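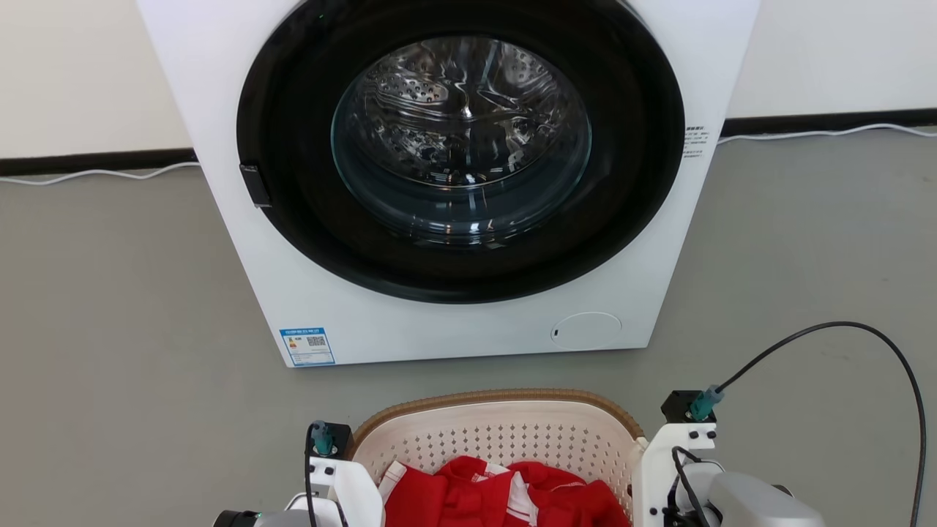 White front loader with the black door ring, drum empty.

Renholm Laundry Descaler and Drum Cleaner, powder, tub
Sold by Lurnamance
Page updated 6 Apr 2026

In stock. 60 g per dose, scoop in the tub.

Price shown at checkout incl. VAT. Trade accounts log in first or you'll see the wrong price.

What it is
Citric acid based powder for washing machines. Shifts limescale, soap scum, that grey slime round the seal. No perfume. No bleach. Goes in the drum, not the drawer (the drawer is fine for the liquid version, see Renholm Liquid).

For front loaders and top loaders. Not for washer dryers with the dry cycle running – do the wash part only, dry after. Can be used in dishwashers too but we sell a better thing for that, Holtance tabs, same shelf.

How to use
Empty machine. Check the seal for coins, hair grips, socks.
One scoop straight in the drum. Two if it's never been done or you're in a very hard water area.
Longest hot cotton cycle, 60 degrees or over. No prewash, no spin needed.
When finished, wipe the seal and the glass. You may get flakes. Run a rinse if so.
Leave the door ajar after.

Every 3 months for soft water. Monthly for hard. If you wash at 30 all the time do it monthly whatever your water is, cold washes are what builds the slime up.

Do not mix with bleach or anything with chlorine in it. Really. If you've cleaned with bleach lately run an empty hot rinse first, then this.

Not for
Enamel baths, marble, stone worktops, aluminium pans. It will mark them. Rubber seals are ok at the dose on the tub but don't leave a paste sitting on them overnight.

What about the filter
Powder won't clear a blocked filter. That's a hand job – usually a flap low down on the front, towel on the floor, shallow tray, turn slowly. Check your manual for where it is and if there's a drain hose. Do it before the hot cycle and not after, otherwise all the loosened muck goes in the clean bit. Switch off at the wall.

The drawer
Pull it right out if it comes out. Soak in warm water with half a scoop, old toothbrush in the corners. Black spots on the roof of the drawer housing are mould, wipe with the same mix. Dry before it goes back.

Storage
Lid on tight. It cakes if damp gets in. Caked powder still works, break it up with the scoop handle. Keep away from children and pets. Eye irritant, rinse well with water, full safety sheet on request.

Sizes
Single sachet
Home tub
Trade bucket, 400 doses – collection or pallet only, we can't post it

Refil bags for the home tub are coming back in when the new print arrives. They sold out in March. Same powder, just less plastic. Email and we'll put you on the list.

Delivery
Orders in before noon go same day if it's in stock. Tubs go by parcel, sachets go as large letter and come through the door. Highlands and islands take longer, sorry. Trade buckets ring first.

Returns
31 days, unopened. Opened tubs only if faulty (split, wet, missing scoop). Send a photo of the batch number, it's on the base.

Customer comments

Did the machine in our rental, which smelt like a pond. Two scoops, hot wash, smell gone. Did it again the week after to be sure. – Dorota Krawczyk

Good stuff, fiddly lid. I decant it into a jar now, labelled obviously. – Faisal Ghumman

Only four stars as it didn't touch the stain on the rubber. Drum came up lovely though. – Celina Żak
Reply from Lurnamance: old black staining in rubber is usually mould that has gone right in. No descaler will lift it. A new seal is the only fix we know of, sorry.

Was using Nkuna before, this is finer and dissolves quicker. Scoop is a bit small for my hands. – Babatunde Igwe

Often asked

Septic tank ok? Yes at the normal dose.
Clothes in at the same time? No.
Does it foam? Hardly. If you get a lot of foam that's old detergent coming out, run it again empty.
Eco cycle? Usually not hot enough, even when it says 60. Use plain cottons.
Is it the same as the stuff for kettles? Near enough, but kettle dose is much smaller. Get the kettle sachets.

Trade questions to Po-yen Chuang on the accounts desk, use the contact form and put TRADE in the subject or it goes in the general pile.

Goes with
Renholm Liquid
Holtance dishwasher tabs
Seal cloths
Spare scoop, short handle
Spare scoop, long handle (out of stock)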